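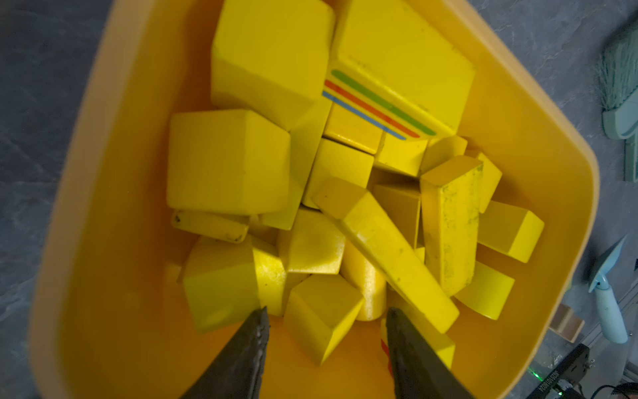 Frequently Asked Questions: Block Tubs

Hi! I'm Glenys, and I run Nepia, a small library of wooden building blocks that you can borrow by the tub. I answer the same emails a lot (happily, mostly in my slippers), so I've put the usual ones on one page. If yours isn't here, write to me and I'll probably add it.

What do I get when I borrow a tub?

One big plastic tub, full of wooden blocks, plus a card with your return month on it. The blocks are a mix of shapes: cubes, long planks, thin pieces, and some chunky ones that everybody fights over. I don't sort them by size before they go out. I used to! I stacked them in lovely neat rows and then a four-year-old would tip the whole thing out in one go, so now they get piled in and off they go.

Why is everything yellow?

Each set is one color, tub and all, so I can tell at a glance what belongs where when three sets come back on the same afternoon. Yellow is our most requested. The tub is more of an orange-yellow and the blocks are a brighter lemon, and I did try to find a closer match for a while, but I've grown fond of it the way it is.

What's with the block with the stripes?

Green, orange and blue, yes. It's one of the big ones, and kids go straight for it. I've heard it called the bus, the cake, the boss block and (my favorite) the airport. It doesn't have a special job, so let them decide. Please do check that it's in the tub before you bring the set back, as it has a habit of moving into toy kitchens.

Some of our blocks have marks on them. Did we do that?

Almost certainly not. These blocks get played with hard, and you'll find little dark specks, worn corners, the odd smudge on the end of a plank. I don't charge for any of that. What I do want to hear about is a split or a splinter. Put that block to one side, tell me when you return the set, and I'll sand it or swap it.

How do I clean them?

Damp cloth, drop of dish soap, wipe, then spread them out on a towel until they're dry all the way through. Please don't soak them, and please, please don't run them through the dishwasher. Shayne Pomare, who does my repairs, still brings up the dishwasher set from a couple of summers ago. The tub itself is easy, you can just rinse it in the bath.

Do they have to go back in a certain way?

Nope. Big blocks, little blocks, on end, sideways, whatever. Two things help, though. Lay the long planks down low so they don't poke up over the rim, and don't let the chunky ones hang over the side when you're carrying the tub to the car. I've dropped one on my foot that way and it wasn't a small one.

Can I get my kid to do the cleaning up?

I can't promise miracles, but the wide tub really does help, since there's plenty of room to aim for. One of our regulars, Necati Ateş, calls out a shape and his twins race to find it. In my house we did the planks first and then whatever was closest, and we quit when the song ended. The stragglers were under the couch. They're always under the couch.

What floor is best?

Anything you don't mind getting knocked. Hard floors are better for building tall, rugs are kinder to the neighbors downstairs. If you have soft wood floors, put a blanket under the tub before anyone starts dragging it.

What age are they for?

I lend them for ages 2 and up. Grown-ups borrow them too, and I've had a whole office team take a tub for a party.

How much does it cost, and how many sets are there?

It's $54 for a year, and you can swap tubs as often as you like. There are over 2,000 blocks in the library now, so you won't run out of choices. Most families keep a set for a month or so and then trade it for another color.

When can I pick up?

Come to the Clitetwood hall, side door, any time between 9 and noon on a pickup morning. I email the dates to members. We close for all of July, so if you're holding a set at the end of June, keep it and enjoy it, there's no late fee.

I found a block after I returned the set. Help!

Drop it in the mail slot at the hall with your name on a sticky note. A sock with a name pinned to it has also worked.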